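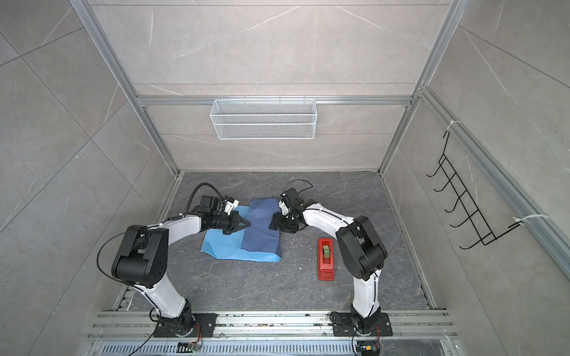 Reply from a user, on section 4: Virkutska shop said the drain hose can just lie on the floor behind the washer, and mine siphoned every fill straight back out, so please put the height in big type. Height is in step 6 now. Read it before you push the machine back.

4. Setting up the washer

Applies to the Okby front loader, all sizes. For the Juvano stacking kit see section 5, do this section first.

Before you start

You need: wrench, level, pliers, bucket, old towel, flashlight. Two people for the lifting. Allow an hour, more if the shutoff valves are stiff.

Measure the doorway. Then measure it again with the door on its hinges, becuase that's the number that counts.

Shipping bolts

1. Leave the machine unplugged. Turn it so the back faces you.

2. Find the four shipping bolts on the back panel. Loosen with the wrench, counterclockwise. Pull each one out together with its plastic sleeve. If a sleeve sticks, wiggle it, don't pry.

3. Press the plastic caps into the holes. Caps are in the bag with the manual.

Keep the bolts. Tape them in a bag, write WASHER on it, put it somewhere you'll find it when you move house.

CAUTION: Never run a cycle with the shipping bolts in. Not even a rinse. Damage from this is not covered.

Water

4. Shut off both valves. Old hoses off, bucket underneath, there is always some water left in them. Throw old hoses away, don't reuse.

5. Check for a rubber washer in each end of the new hoses. Hot to hot, cold to cold. Hand tighten, then a quarter turn with pliers. Open valves slowly and look for drips with the flashlight. Wipe the joints with a dry tissue and look again after ten minutes.

Note: only a cold tap? Use the Y-piece, part 478, and connect both inlets to cold. Warm programs will not reach full temperature on some models. Check the table at the back.

Drain

6. DRAIN HOSE HEIGHT: the top of the loop must be at least 30 inches above the floor. Use the U-shaped guide and tie it to the standpipe. Push the hose no more than 5 inches into the pipe. Don't seal the gap with tape, it needs air.

If the washer fills and empties at the same time, stop it, this step was missed. Go back and raise the loop.

Leveling

7. Slide the machine to its place, leave a hand's width behind it. Watch the hoses for kinks.

8. Level on top, side to side, then front to back. Turn the feet to adjust. When level, tighten the lock nuts up against the cabinet. Push down on opposite corners. No rocking. If it rocks, start step 8 again.

Note: on wood floors put a sheet of plywood under the whole machine. Rubber pads under the feet are fine on tile. MacKinnon pads fit, the thick ones do not leave room for the lock nuts.

First cycle

9. Plug in. Grounded outlet only, no extension cord, no power strip.

10. Run one cycle empty, hot, with half a cap of detergent. This clears out factory water. Some smell is normal the first time.

11. First real load: small. Towels or cotton cloths, darks and lights seperate. Wash new dark items alone two or three times. Don't stuff the drum, leave a hand's space at the top.

12. Stay close by during the first spin. Banging means bolts still in or feet not locked. Stop, unplug, go back to step 2 or step 8.

If the display shows a code

E9: door not shut. Look for a sock in the seal.
E4: no water. Valve closed or hose kinked.
E13: not draining. Check hose height, then the filter behind the small door at the front. Towel down first.
Any other code: unplug for five minutes, try once more, then call service. Have the serial number ready, it's on the sticker inside the door.

After the first week

Check lock nuts again. Check hose joints again. Leave the door open a crack between loads so the seal can dry. Clean the filter once a month.

Spare caps and sleeves: order as set 1342 from the parts desk. For stacking, continue with section 5.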